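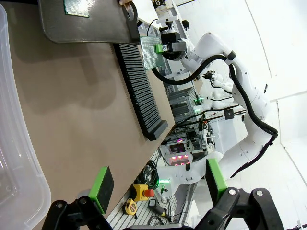
A green circuit board held upright above the worktable, with the slotted rack and a tray nearby.

A workshop in Skaltcombe has changed the way it stores bare circuit boards between jobs, moving them out of stacked trays and into long slotted racks that keep each board on its edge.

The change covers boards from Cilteck, a small electronics shop that makes controllers for greenhouse fans. Its current order is for 114 boards, due out in December. Until now the boards sat flat in trays, often with one resting on another, and the shop said 8 of them had to be set aside from the last order with scratches on the green coating.

The racks are black, with narrow ridges down their length. A board slides in between two ridges and stands there until someone needs it. Trays are still used to bring the boards to the table.

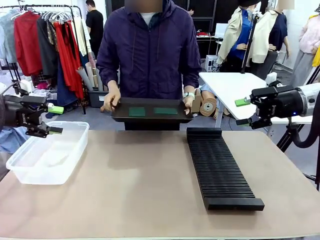 By the Noonan workshop desk
Skaltcombe

Boards are now brought over in small lots and kept apart in the tray. The shop's written instructions ask people to hold the tray level with both hands, lift one board at a time by the edges, and leave at least one open slot between boards with tall parts on them. Bare boards can go in side by side.

Clear plastic bins stay on the table as well. They are meant for boards that fail a first look - a chipped corner, a lifted pad, a blocked hole - and are emptied at 4 p.m. so that nothing is left in them overnight. Rejected boards go back with a paper tag giving the batch number and the fault.

The racks came from Flanel, a supplier of workshop fittings, and were bought after a trial that lasted 14 days. The shop tried foam-lined boxes in the same period but dropped them. The foam shed small crumbs, and it was hard to read the labels without pulling the boards out.

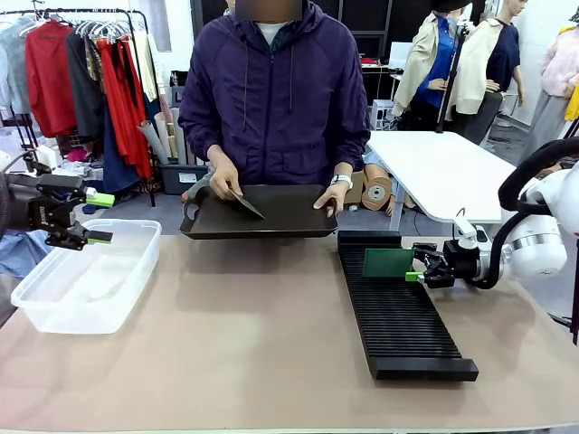
One reader, Skaltcombe resident or not, wrote in to say that "racks are fine until you lose track of which end is the start," and suggested putting a strip of colored tape at the first slot. The same reader asked whether the racks were safe for boards that are sensitive to static. The shop said it checks that with the supplier before each purchase - plain plastic racks look much the same - and that the tape idea would be tried on the next batch.

More racks are on order. The flat trays will be kept for carrying and for boards too wide to fit the slots.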